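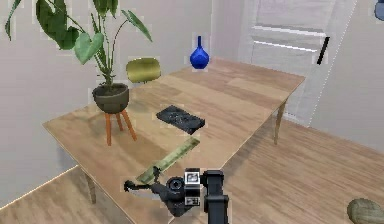 Potted plant on a light wooden table.

Keltside Evening Bible Course
Handout 2: Reading the Book of Ruth

Welcome back, everybody! Last time we got as far as the end of Judges, and I left you in a pretty dark place (sorry). Ruth is set in those same days, and in our English Bibles it comes right after, so you turn one page and the whole mood changes. Please read all four chapters before we meet. It takes less time than a load of laundry.

A few things to watch for as you read.

Names. Naomi means something like "pleasant," and in 1:20 she tells the women of Bethlehem to call her Mara, "bitter," instead. Bethlehem itself means "house of bread," and the story opens with a famine there. I love that! Put a pencil mark next to every mention of food from then on – grain, bread, the roasted grain at lunch in chapter 2 – and see where they bunch up.

Empty and full. Look at 1:21, where Naomi says she went away full and the Lord brought her back empty. Then look at 3:17, where Boaz says Ruth mustn't go back to her mother-in-law empty-handed. It's the same Hebrew word in both places. Ruth is standing right beside Naomi in chapter 1 when she says it, by the way, and I always wonder how that sounded to her.

Gleaning. You'll want Leviticus 19:9-10 and Deuteronomy 24:19-22 open for this part. Landowners were told to leave the edges of the field and whatever got dropped, so that the poor and the foreigner could gather it. Ruth counts on both scores. Boaz goes quite a bit further than the law asks (see 2:15-16, where he has his men pull out stalks for her on purpose).

Hesed. We met this one in October and it's back. Your translation may say kindness, loyalty, steadfast love or mercy. It shows up in 1:8, 2:20 and 3:10. Write down who is showing it each time, and don't worry if 2:20 is hard to pin down. The grammar can point to Boaz or to the Lord, and the commentaries don't agree. I've changed my own mind on it more than once.

The threshing floor. Yes, we'll talk about chapter 3, and yes, you may ask anything. The people at the Floltport class spent nearly the whole evening on uncovered feet and we never got to the town gate, so I'm going to be stricter with the clock this time. When Ruth asks Boaz to spread the corner of his garment over her, go back and compare 2:12. The word for "corner" there is the one translated "wings."

The ending. Don't skip the family list in 4:18-22! Read it out loud if you can stand to.

For the discussion, pick one:
Why does Orpah go home, and does the story blame her for it?
What does Naomi believe about God in chapter 1, and has that changed by 4:14?
Who takes the bigger risk, Ruth or Boaz?

Bring Psalm 51 too, if you missed the session on it and want to catch up over coffee. Next handout: Hannah's prayer, 1 Samuel 1 and 2.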